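Mistside Residences: Progress Report to the Lending Partner
Prepared by Hanan Smadi, Development Manager, Zukine Property
Reporting period: to end of January

1. Status

Mistside is on program for the east building and three weeks behind on the west building. The delay comes from the window supplier, who shipped the second lot of frames in the wrong finish. Replacements have been confirmed and we have kept the glazing crew on the east side in the meantime. No change to the completion date is requested in this report.

2. Construction

The roof membrane on the east building is finished and has been signed off by the envelope consultant. Interior framing is complete to level five and the plumbing rough-in is one level behind it. Drywall has been delivered for the lower two floors and is stored in the parkade.

On the west building the concrete structure is topped out. Elevator rails go in next month. The contractor has asked to start work at 7 a.m. during this stage and the city has agreed, provided deliveries stay on the lane side.

The green roof has been reduced in area following the structural engineer's comments on snow load. The revised drawings are with the city. We expect a small credit from the landscape contractor and will report it once it is priced.

3. Sales

Twelve units were sold in the period, eight of them two-bedroom. The one-bedroom plans facing the lane are moving slowly and we have asked the sales team at Lakwood to stop offering the parking upgrade on the larger units and use it there instead. Two buyers asked to be released from their contracts. One was released with the deposit forfeited, and the other has since decided to stay.

Traffic at the presentation centre dropped over the holidays, as it did last year. Registrations through the website now stand at 3,877.

4. Budget

Spending is within the approved budget. The contingency has been drawn on once, for extra shoring along the north property line. Monthly carrying cost on the presentation centre lease rises by $2,000 from the next period, and this was allowed for.

5. Design matters

The Cáceres tile selected for the lobbies has been discontinued in the larger format. The architect has proposed the smaller format from the same line. Samples are in the site office and we would like your comments before the order is placed.

6. Next period

West building glazing to start. Kitchen cabinet mock-up in the east building, level two. Second draw request to follow under separate cover, with the quantity surveyor's certificate attached.
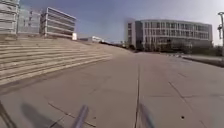
Paved plaza and steps, hazy sky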